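首页 课程 学生项目 实验室 下载 联系我们

本站使用 Cookie 以便记住您的登录状态和字号设置。继续浏览即表示您同意。

Hollari 双臂仿真套件试用报告(机器人综合实践课,期末项目)

执笔:Guoqing Cao
组员:Na-rae Jin、Ye-ji Byun、Guoqing Cao
指导:Sang-wook Ahn 老师
提交:2018年1月12日

一、先说怎么会选到这个题目

学期初选题的时候我们组本来想做一个会叠毛巾的机械臂,连开题的PPT都做了一半。然后Ahn老师看了一眼,问我们:你们打算用哪台机械臂?我们三个互相看了看。Nam楼那两台真机早就被研究生学长学姐排满了,本科生只能在他们不用的时候蹭,蹭到的时段基本都是晚上十一点以后。

所以题目就改成了评测。系里正好拿到了Maltenance公司的教育版试用授权,产品叫Hollari,是一整套双臂操作的仿真环境:机器人模型、桌面、几种带抽屉带门的家具、一个任务编辑器,还有配套的遥操作接口。系里在考虑下学年要不要正式买,给下一届的实践课用,想找一组学生先踩踩坑。我当时想,踩坑我擅长啊!就举手了。

我们的试用一共做了九周,中间隔着一次期中考试。下面写的都是我们三个自己用下来的感受,好话坏话都有。我负责任务脚本和这份报告,Na-rae负责遥操作那部分,Ye-ji负责数据整理和画图。有些地方我们意见不一样,我会写明是谁的意见,免得她们说我代表她们。

二、安装,以及我浪费掉的第一个周末

说明书上写安装大概一顿饭的工夫。嗯,要看是什么饭。

安装包本身很干净,解压、跑脚本、输授权码,三步。问题出在授权码上。教育版的授权是跟机器绑定的,我手快,先在自己的笔记本上激活了一次,结果发现笔记本的显卡带不动,画面一卡一卡的,机械臂像在放幻灯片。想换到实验室的台式机上,系统说授权已占用。解绑要写邮件给客服,客服周末不上班。于是第一个周末我就坐在Nam楼的机房里,把用户手册从头到尾读了一遍(这倒不算全浪费,后面有好几次是靠这遍手册救回来的)。

客服回信之后解绑很快,态度也好,写邮件的Yu-na Joo还顺便告诉我命令行里有个“离线释放”的选项,可以自己解绑。这个选项在手册的附录里,附录我没读。

给下一届的建议:先想好装在哪台机器上再输授权码。还有,显卡驱动先更新。Ye-ji的机器就是因为驱动太旧,打开之后所有物体都没有影子,她以为这是设计风格,用了两天才发现。

装好以后启动倒是很快,打开默认场景比我们之前上课用的那套开源仿真器要利索得多,菜单也有中文,虽然翻译得有点硬,“夹爪”有的地方叫“夹爪”,有的地方叫“抓手”,还有一处叫“爪子”。Na-rae特别喜欢“爪子”,后来我们组内部一律叫爪子。报告里我还是写夹爪。

三、我们测的任务:开抽屉,放方块

Hollari自带的任务库里有单臂的也有双臂的。单臂任务我们过了一遍,抓、放、推,都比较常规,跟别家差不太多。真正让人觉得“这个值得买”的是双臂任务,所以后面的时间基本全花在一个任务上了:左臂把木柜的抽屉拉开,右臂抓起桌上的黄色方块放进抽屉,然后左臂把抽屉推回去。

听起来特别简单对吧。我第一次跟室友讲的时候他说这不就是收拾桌子吗。是的,就是收拾桌子,可是让两条机械臂收拾桌子,跟让人收拾桌子完全是两码事。左臂拉抽屉的时候右臂不能挡路,右臂来放方块的时候左臂得让开一点,又不能让得太远,不然回来关抽屉要绕一大圈。两条手臂的工作空间在桌子中间有一块重叠,麻烦事几乎全都发生在这一块里。

这个场景的布置是自带的,我们只改了方块的初始位置。机器人装在桌子的一侧,默认视角是从对面斜着往下看,所以画面上左右是反的:画面右边的是左臂,画面左边的是右臂。这一点请一定记住!我前三天写脚本老是写反,让右臂隔着半张桌子去够抽屉,关节限位报警响成一片。后来我在显示器两边各贴了一张便利贴,左边贴“右”,右边贴“左”,隔壁组的同学路过都以为我疯了。 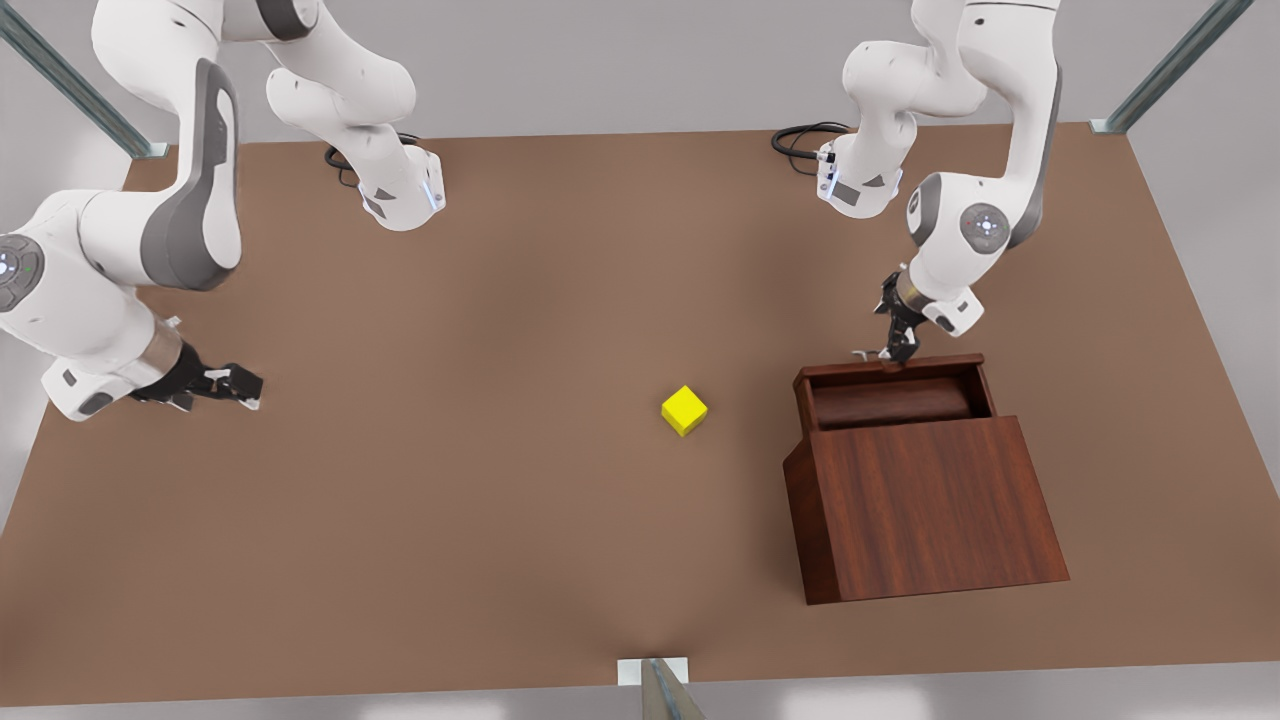 图1 开抽屉任务的仿真画面。左臂夹爪位于抽屉边沿处,黄色方块在桌面中部,右臂夹爪尚未抓取任何物体。

先讲抽屉。这个柜子的抽屉开口朝着机器人那一侧,所以左臂是往自己身体的方向拉。夹爪从上面伸下来,去找抽屉远端那道凸起的边沿。边沿不厚,夹爪落点稍微偏一点,要么夹空,要么顶在木头上。物理引擎在这里做得挺认真的,顶住了它不会像有些仿真器那样直接穿过去,或者突然把柜子弹飞(用过的人都懂,柜子飞到天花板上那种),它就是老老实实顶着,关节力矩慢慢往上涨,涨到阈值就停。我个人非常喜欢这一点,因为真机也是这样停的。

抽屉的摩擦可以调,从“很滑”到“老家具”有一条滑杆。“老家具”这一档绝了,拉到一半会顿一下,跟我奶奶家的五斗柜一模一样。我们正式测的时候用的是中间档。

再讲方块。方块不大,单独放在桌面上,周围空着。右臂要做的就是过去、对准、合爪、抬起来。这一步看着最容易,单独测的时候我们也确实没怎么失手过。难点在于方块摆的角度。如果方块是斜着摆的,夹爪得先把手腕转到跟它的侧面平行,再往下走。任务编辑器里有一个“自动对齐”的勾选框,勾上之后它会帮你算手腕的角度。我一开始觉得这不是作弊嘛,坚持自己算,算了一个下午,出来的角度差了九十度。然后我就把那个框勾上了。

四、两种做法:脚本和遥操作

我们用两种办法来完成这个任务,一种是我写的脚本,一种是Na-rae用手柄遥操作。

脚本这边,Hollari提供的是Python接口,文档算是我见过的比较良心的,每个函数都带一小段能直接运行的例子。双臂同步有专门的写法,可以让两条手臂“一起开始”或者“等对方到位再开始”。我最常用的是第二种:左臂拉开抽屉、稍微往后抬一点,发一个信号,右臂收到信号再过来。写起来很顺,读起来也清楚,Ahn老师看代码的时候都没怎么问问题,这在我们课上是很高的评价了。

不那么好的地方是报错信息。出错的时候它只告诉你“规划失败”,不告诉你是因为够不着、要撞了还是角度不合法。有一次“规划失败”我查了整整一个晚上,最后发现是我把厘米写成了米。让手臂伸到九米外去,当然失败。可是你倒是说一声“目标太远”啊!

路径规划的速度还行。两条手臂一起规划的时候会慢一些,偶尔要等上几秒,这时候界面上没有任何提示,鼠标也不转圈,我好几次以为它死机了,强制退出,然后丢了没保存的参数。后来学乖了,先去倒杯水再说。

遥操作这边用的是Troltex的一对手柄,也是系里的,Hollari官方支持列表里有它。插上就能认,这点要表扬。左手柄管左臂,右手柄管右臂,扳机控制夹爪开合。

Na-rae是我们组手最稳的(她高中时候学过几年篆刻),所以由她来操作。头几天她也被左右镜像搞得很崩溃。脚本写错了还可以改,手柄是实时的,你往左推,画面里的手臂往右跑,脑子当场打结。后来她在设置里找到了“机器人视角”,等于把镜头搬到机器人的头那边去,左右就顺过来了。但是换到这个视角以后,手臂自己又会挡住抽屉,看不清边沿。她最后的办法是开两个窗口,一个对面视角,一个机器人视角,主要看机器人那个,快碰到抽屉的时候瞄一眼另一个。她说像开车看后视镜,练熟了就好。

手柄有一点点延迟,做大动作感觉不出来,到了夹爪贴近抽屉边沿、需要一毫米一毫米往下蹭的时候就很明显。另外没有力反馈,夹没夹住全靠眼睛。Na-rae的习惯是合爪以后先轻轻拽一下,看抽屉有没有跟着动,动了再真的拉。我后来把这个“先拽一下”也写进脚本里了,成功率肉眼可见地变好,这可能是我们这个项目里两种做法互相帮忙最成功的一次。

五、测试结果

正式测试安排在12月。规则是这样:方块在桌面中部的一块区域里随机摆放,角度也随机,柜子不动,抽屉从关着开始。从按下开始键算起,到抽屉关好、方块在里面为止。中途方块掉出来、抽屉没关严、任何一条手臂触发急停,都算失败。

脚本这一组跑了29次,成功23次。失败的里面最常见的是关抽屉的时候左臂从右臂旁边经过,安全距离不够,触发急停。这不能怪Hollari,是我把安全距离设得太保守,又懒得改路线。也有一次方块明明放进去了,落下去的时候磕在抽屉边上翻了出来,滚到桌子另一头。我们三个看着它滚,谁都没说话。

遥操作这一组没有做同样多的次数,因为每做完一轮Na-rae都要甩半天手腕,我们不忍心。从做完的那些来看,遥操作的时间比脚本长不少,但是很少触发急停,人会自己绕开。Ye-ji认为两组次数不一样就不应该放在一张表里比,我同意,所以这里没有那张表。想看原始记录的同学可以去课程共享盘,日志整理出来是1943行,Ye-ji一行一行对过,请大家对她好一点。

关于日志我要多说两句。Hollari的自动记录功能是我觉得被宣传低估了的地方。每一步的关节角、夹爪开合、接触力,全都带着时间戳存下来,还可以回放,回放的时候能拖进度条,能换视角。那次方块翻出来,我们就是靠回放看明白的:右臂松爪的高度偏高,方块又是斜的,一个角先碰到边沿。要是在真机上,我们大概只会说一句“运气不好”,然后再来一遍。

但是导出格式又有点气人。默认导出的是它自己的格式,只能用它自己的查看器打开。想要CSV得去高级设置里打开,而且每次重启软件这个设置会恢复默认。Ye-ji有一天的数据就是这么又重新导了一次,她在报告初稿的批注里写了一整段话,我删掉了,语气不太适合公开。

六、跟真机对得上吗

这是Ahn老师最关心的问题,也是系里最关心的。仿真里跑得再漂亮,换到真机上不行,那买来干嘛呢。

我们在期末前蹭到了两个晚上的真机时间,感谢研究生那边愿意让出来。Nam楼的真机型号跟Hollari里的模型不完全一样,柜子也是用纸箱糊的,所以没办法做严格的对比,我只能讲讲印象。

拉抽屉这个动作搬过去基本能用,落点稍微调一调就行,“先拽一下”在真机上同样好使。抓方块也没问题。差别最大的是松爪。仿真里夹爪一张开方块就干干脆脆地掉下去,真机上有时候会粘在一边的指头上,歪着下去。我们的方块是3D打印的,表面有纹路,可能跟这个有关系,没有时间细查了。

还有一个差别是线。真机的线缆垂在那里,手臂一转就会拖来拖去,Na-rae得有一个人在旁边拎着线。仿真里虽然也画了线缆,但在我们跑过的任务里从来没有绊住过手臂。如果下一届要做“仿真到真机”的题目,请把理线的时间算进去,真的,我们第一个晚上有一大半时间在理线。

七、价格和服务

正式版的价格我没有权限写在这里,系里有报价单。教育版分两档,区别主要在于能不能自己导入物体模型。我们试用的是高的那一档。我的看法是低的那一档对实践课来说够用,自带的家具和小物件已经能组合出很多任务了。Na-rae不同意,她觉得不能导入自己的模型,学生做着做着就会变成“选择题”,大家的项目都长一个样。这个我想了想,也有道理。所以这里写成没有统一意见。

服务方面,我们一共给客服写过几封邮件,工作日基本当天能回。有一个问题(任务编辑器里复制柜子以后抽屉打不开)他们承认是bug,说下个版本修,到我写报告的时候新版本还没出。临时办法是不要复制,重新从库里拖一个出来。

培训视频质量不错,就是有点长,而且讲的人语速很慢。建议开一点五倍速。

八、如果重新来一遍

第一,我会更早开始用日志回放。我们前几周完全靠眼睛看,看完就忘,调参数全凭感觉,回头想想很多时间是白花的。

第二,遥操作应该两个人都练。现在只有Na-rae会,她一感冒整个组就停工,而她偏偏在测试那周感冒了。

第三,会在开题的时候就跟老师商量好什么叫“成功”。我们关于“抽屉没关严”到底怎么算,吵了两次。最后定的标准是看抽屉关节的读数,不看画面,因为画面上看起来关严了的,读数不一定到位。这个标准定下来以后,之前跑的几轮预测试就都不能用了,有点心疼。

还有一件事我一直想试但是没来得及:让两条手臂换着来,右臂先把方块拿起来等着,左臂同时去拉抽屉,这样应该能省下不少时间。现在的脚本是一个等一个,稳是稳,看着挺急人的。脚本里我留了个函数框架,叫parallel_start,里面还是空的,谁有兴趣谁来填。

九、给系里的意见

我们三个都赞成买。主要理由是双臂同步的写法好教、物理比较老实、日志全。希望在签之前跟Maltenance谈两件事,一个是授权能不能改成按座位浮动,不要绑机器,不然实践课一个班轮着用会很痛苦;另一个是报错信息能不能写详细点。机房的显卡也需要看一看,靠窗那一排是跑不动的。

手柄的话,Troltex那一对建议再添一对备用,现在这对左手柄的扳机已经有点松了,我们借来的时候就是松的(交接单上有写)。

致谢:谢谢Sang-wook Ahn老师让我们换题,谢谢Na-rae的手腕和Ye-ji的耐心。脚本和配置文件都放在课程共享盘的Hollari文件夹里,先读里面的说明再运行,柜子的位置写死在第一个配置文件里,改了别忘记改回来。

评论

贪睡的螺丝刀:请问自动对齐那个框在低配的教育版里有没有?我们学校只有低配的。

Guoqing Cao:客服说两档都有,我自己没有用过低配的,你装好以后看一下任务编辑器右键菜单里有没有。

小于:便利贴那段笑死,我们组也是左右写反,不过我们是在真机上写反的……

半块橡皮:想问遥操作大概练多久能上手?我们下学期也要用手柄。

Na-rae Jin:我是每天练大约一小时,第二周开始不怎么碰歪抽屉了。先调成机器人视角再练,不要像我一样硬扛。

路过的大三:parallel_start我想填,共享盘我没有写权限,可以找谁开?

Guoqing Cao:发邮件给Ahn老师,抄送我就行。

订阅学生项目通讯,每月一封,可随时退订。

上一篇 下一篇 返回列表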